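Wandmont Guest House opens again in December

After four months of closed doors, the guest house in Wandmont will receive guests again in December. Many of our readers have stayed there in former years and have written to ask when they can book, so I am glad that I can give the answer in this issue.

The house was bought last winter by Gebhard Imhof, who was before that the manager of a small hotel in Menstead. He told me that he did not want to change the character of the place, but the heating was old, the windows let in the wind, and two of the bathrooms had to be taken out completely. The work was done by the firm Heinonen, and it finished nine days later than planned because the new boiler arrived with the wrong valves.

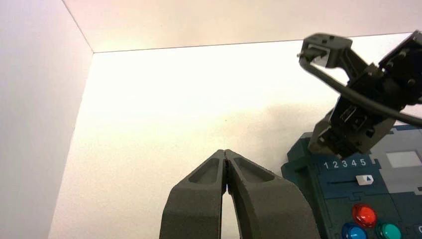
There are now 11 rooms instead of 13. The two smallest ones, on the top floor, were joined with their neighbours, and these larger rooms are meant for families. One room on the ground floor has a wide door and a shower without a step. Guests who need this room should say so when they book, as it is often asked for.

Breakfast is included in the price and is served from seven until ten. Those who leave early for the first bus can order a packed breakfast the evening before, until eight o'clock. The bread comes again from the bakery at Modavness, as it did under the former owners. In the evening there will be soup, a cold plate and one warm dish, but only on days when at least six people have asked for it. I hope this will change in spring, for the nearest inn is a walk of 25 minutes and the road has no lights.

The price for a double room is 649 for a week in the winter season, and a family room costs 1045. Members of our association pay the same as last year, if they give their member number at the time of booking. Please do not send the number afterwards – Mr Imhof cannot correct the bill when it is already printed. A deposit is asked only for stays longer than 4 nights.
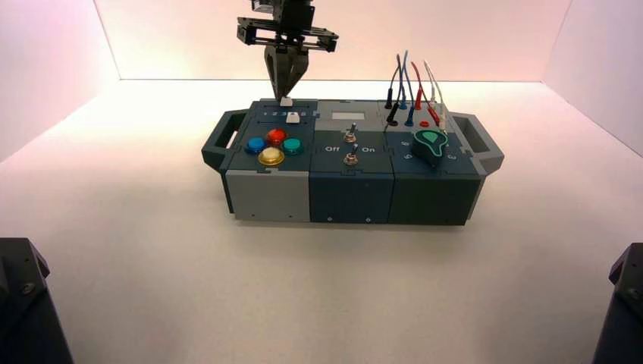
Some of you asked about dogs. They are allowed in the rooms on the ground floor and in the small sitting room, but not where breakfast is eaten. The ski room is still in the cellar and can be locked now. Bicycles can stay in the shed, and there is a tap outside for cleaning them.

The path from the bus stop was also repaired. It is 400 metres long and quite steep in the last part, so guests with heavy luggage should telephone from the stop and somebody will come down with the car. This costs nothing, but it is not possible after nine in the evening.

I slept there for one night in the second week of the month, when the painters were still in the corridor. The bed was good and the room was quiet, and the radiator could be turned down, which was never possible before. The light beside the bed was rather weak for reading. Mr Imhof wrote this down and promised stronger lamps before the opening.

Bookings for December and for the weeks after New Year are taken by telephone or by letter. The list for Easter will be opened later, and we will print the day here as soon as we know it.

November 23, 2013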